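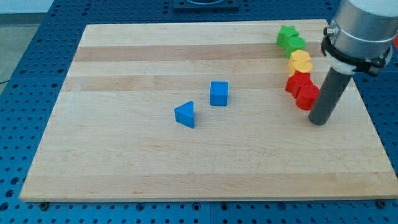
Fernwood Play Library Adds Shape and Color Block Sets to Its Lending Shelves

GRASTHORPE, December 30, 2022 - Families in Grasthorpe will have something new to borrow this winter. The Fernwood Play Library is adding 28 sets of colored shape blocks to its lending shelves in January, each one packed in a cotton drawstring bag with a solid wooden board to build on.

The blocks come in blue, green, yellow and red, and the shapes go well beyond the usual. There are cubes, cylinders and triangular prisms, and then the ones children tend to grab first: stars, flower shapes with scalloped edges, chunky pieces with five sides. They can be sorted by color, sorted by shape, lined up in a long curve along the edge of the board, or stacked until they come down (which is half the fun!).

The sets were put together with Drarlow, a small workshop on the other side of the river that has been repairing the library's wooden toys for years. Drarlow glued up the boards from strips of pale and darker wood, so every board has its own pattern of bands, and a few have little knots and streaks that we have grown very fond of. The boards are heavy enough to stay put on a rug and flat enough to work well on a kitchen table.

We tried the first sets at our fall open afternoons, and the response was wonderful. Toddlers mostly carried the blocks from one end of the room to the other. Preschoolers got busy with color lines and made up rules that changed every few minutes. Older brothers and sisters, who had been brought along and expected to be bored, ended up building patterns for the little ones to copy. One grandmother asked if she could borrow a set for herself.

A folded card goes in each bag with simple games to try. In one, a grown-up starts a row with two blocks of the same color and the child picks the next pair. In another, a block is hidden under a dish towel and has to be guessed by touch, and the star and the flower shapes make that harder than you might expect. The card is printed in English, Spanish and Polish. Piątek, the bakery next door to the library, paid for the printing and will keep a set on its window table for customers with children.

Sets may be borrowed for 4 weeks at a time and renewed once if there is no waiting list. Borrowing is free with a Fernwood family card, and new cards can be made at the front desk with proof of address. Please wipe the blocks with a damp cloth before bringing them back, and tell us if a piece has gone missing. We keep a drawer of spares, and there is no fine for a lost block.

Day care homes and preschool classrooms may reserve up to three sets together. So far 53 families have put their names down for the first round, and the list is still open.

Fernwood will hold a get-together in the front room to launch the sets, with every board out on the floor and warm rolls from Piątek. Children of all ages are welcome, and no sign-up is needed. The time will be posted on the library door and in the January newsletter.

About the Fernwood Play Library
The Fernwood Play Library lends toys, puzzles and games to families in Grasthorpe and the nearby towns. Questions about the new block sets can be left at the front desk during opening hours.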